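How to Write Back-Cover Copy for a Short Novel

Applies to: print paperbacks and online store pages
Length of finished copy: up to 800 characters
Passes: 2

Back-cover copy has one job, which is to get a reader to open the book at page one. It is a sales text with a fixed length and a fixed order of parts. The method below is the one used for the Erdem paperback line and has since been used for the Trurnley reissues with small changes. It assumes the manuscript is final. If chapters are still moving, wait.

Before you start

Read the whole book once without taking notes. Read the first three chapters again and take notes. You need four items from this second reading:

The narrator or main character, with age and position in life.
The place and the period.
The first event that cannot be undone.
One sentence of the author's prose, no longer than 24 words, that makes sense alone.

The fourth item takes the most time. Mark every candidate in the margin and leave the choice until later. In a first-person novel the best line is often in the opening pages. In a third-person novel it is more often at the end of chapter one or in dialogue.

Step 1. Write the long version

Write a plain summary of the first quarter of the book. Do not try to make it attractive. Use present tense even if the novel is in past tense. Name no more than two characters. Anyone else is referred to by role: the brother, the landlord, the surgeon.

The long version for Skevora, a gothic novel set in a salt works, came to 2,843 characters. It covered the death of the foreman, the arrival of the daughter, the locked drying shed and the first of the letters. All of this fell in the first five chapters.

Stop at the quarter mark even if the strongest material comes later. A twist at the midpoint belongs to the reader.

Step 2. Find the hinge

Go through the long version and underline the sentence where the main character's normal life ends. Everything before the hinge is setup. Everything after it is pressure. Cut the setup to two sentences. Cut the pressure to three.

If you underlined more than one sentence, take the earlier one. Copy that starts too late in the story tends to need explaining, and there is no room for it.

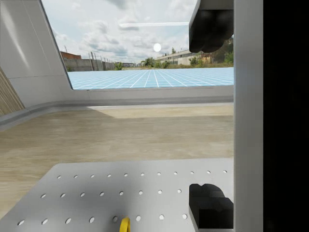
Two sentences of setup was too tight for Hiltport, wrote one reader of an earlier version of this page, where the town and the narrator's job both had to be explained before the drowning meant anything. The same comment suggested moving the job into the pressure section and keeping the town in setup. The Hiltport copy does work better in that order. Treat the two-sentence limit as firm and the contents of those sentences as open.

Step 3. Assemble in order

Use this order unless the series style sheet says otherwise:

Headline or quoted line from the book.
Setup.
Hinge.
Pressure.
Closing line.
Category line, if the store page needs one.

The closing line should state a choice or a threat. Avoid questions. "Will she find the truth?" tells the reader nothing, as the answer is assumed. "The last letter is addressed to her, and it is dated tomorrow" gives a fact and leaves the rest open.

The category line is for shelving and search. "A psychological novel" is enough. Do not stack categories.

Step 4. Check the adjectives

Print the copy and circle every adjective and adverb. Literary and horror titles attract the same small group: haunting, dark, disturbing, powerful, unforgettable. Delete all of them on the first pass. On the second pass you may restore one, provided it describes something in the story and could be wrong about a different book. "Powerful" fails this test. "Left-handed" passes it.

Adjectives in quoted reviews stay as printed. Do not trim a review in a way that changes its judgment, and mark any cut with an ellipsis.

Step 5. Check tone against the book

Read page one of the novel aloud and then the copy aloud, with no break between them. Sentence length should be close. A narrator who speaks in short flat statements should not be introduced in long rolling ones. This is the most common fault in copy for first-person novels with an unreliable or violent narrator, where the copywriter gets more excited than the narrator does.

Pay attention to humor. If the book is funny and the copy is not, reviews will complain that the book was missold. One dry sentence in the pressure section is usually enough to signal it.

Step 6. Check for spoilers

Give the copy to a person who has read the book and a person who has not. Ask the first to mark anything they were glad not to know. Ask the second to write down how they think the story ends. If the second is right, return to Step 2 and look at the pressure sentences again. The leak is nearly always in the third one.

Common faults

Opening with the author's biography. Move it to the inside flap.
Naming the theme. Grief, guilt and identity should be clear from the events.
Comparing the book to two famous titles joined by "meets."
Changing the narrator's name to the author's by accident. It happens often with debuts.
Quoting the last line of the novel.

Store page version

Online stores show only the first lines before a fold. Place the hinge above it. For most titles this means dropping the quoted line to the bottom and starting with setup. Check the result on a phone, and check it again after the store has processed the file, as line breaks are often lost.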